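The Seventh Title

The film had six titles before the Sunday when I was asked to find the seventh.

I was working then for Batista, a company which distributed films in small countries. Our office was on the second floor, over a shop for lamps. There were four rooms and a corridor where we kept the posters. My work was to write the short texts for the back of the box and for the website, and sometimes, when a title did not sound good, I was asked to propose another one.
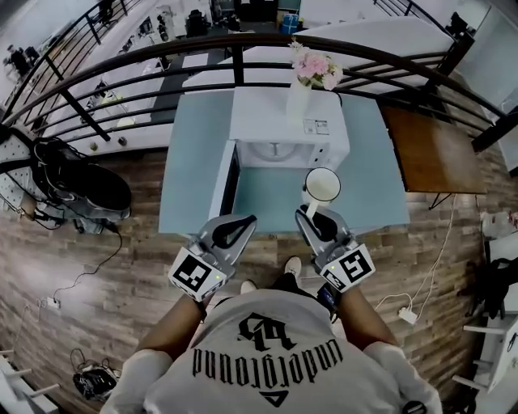
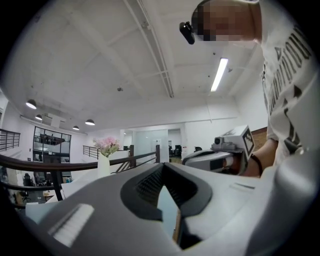

The film was called Skamelness. This was the name of the island in the story, and the director had invented it himself. He loved it very much. In the first version of the contract he had even written that the name could not be changed without his permission, and that his permission should be requested by letter, on paper.

The first audience saw the film in March, in a cinema with 831 seats. The producers gave a card to every person at the exit. The card had only two questions: did you like the film, and what is it called? Most people liked it. But 607 cards came back, and on many of them the second answer was empty, or it said "the one with the lighthouse keeper." One woman had written "Shameless, I think," and under this she had drawn a small boat.

So the producers were afraid. They changed the title to The Keeper, and then they learned that there was already a film with this title, and also a second one. They changed it to The Last Keeper. In one country it became Light Over Water, in another Dark Water, and for two weeks these two were advertised in the same airport. The fifth title was only a number, 900, because this is the number of steps in the lighthouse. The director hated it. The sixth title was Skamelness: The Keeper, and it pleased no person at all, but the posters were printed with it.

I had one of these posters at home. I had put it behind the door of my kitchen, where guests did not see it.

On Sun 13 December my telephone rang while I was cooking soup. It was my chief. She told me that Vundow, the big streaming service, wanted to buy the film for all our territories, and that they did not like the title. They wanted a list of new ones before the evening.

"How long should the list be?" I asked.

"They said up to 600 titles."

"Six hundred?"

"I think it is the limit of their form," she said. "You can send less."

I turned off the soup and sat down at the table. At first I wrote quickly. I wrote The Island, The Lamp, The Man Who Climbed. I wrote Every Evening, because the keeper goes up the stairs every evening, and then I wrote Every Night, because perhaps it sold better. After one hour I was writing titles for films which did not exist. There was one about a baker and one about two sisters who inherit a bus. I would have liked to see the one about the bus.

Then I did what I should have done at the beginning, and I watched the film again.

I had seen it three times for my work, but always with a notebook, stopping it to write down the names. Now I watched it without stopping. There is a moment near the middle which I had not noticed before. The keeper is old, and he gets a letter from the mainland. The office there has closed, and the lighthouse has received a new owner, a firm with the name Porneck. The letter says that the island will have another name too, for the visitors. He reads it standing. Then he takes a pencil, he crosses out the new name, he writes Skamelness over it, and he goes up to light the lamp. It lasts less than a minute and he does not say a word.

I remained sitting through all the names at the end, also the drivers and the people who made the lunch.

It was dark outside when I opened the form from Vundow. It had many empty lines, one under another, and the page was so long that the bar at the side had become very thin. In the first line I wrote Skamelness. I looked at the second line for some time. I thought of my chief, and of the rent of the four rooms, and of the woman who had drawn the boat.

Then I sent it.

My chief called after ten minutes. She did not shout. She asked if there had been a problem with the form, and I said no, the form was working well.

"They will choose one of their own now," she said. "You know this."

"Yes."

"Did you at least write to the director?"

I had not thought of it. When she hung up I looked for paper, and I found only the back side of the poster, so I took it down from the door and cut a piece from the corner. I heated the soup again, and I began the letter while it was getting warm.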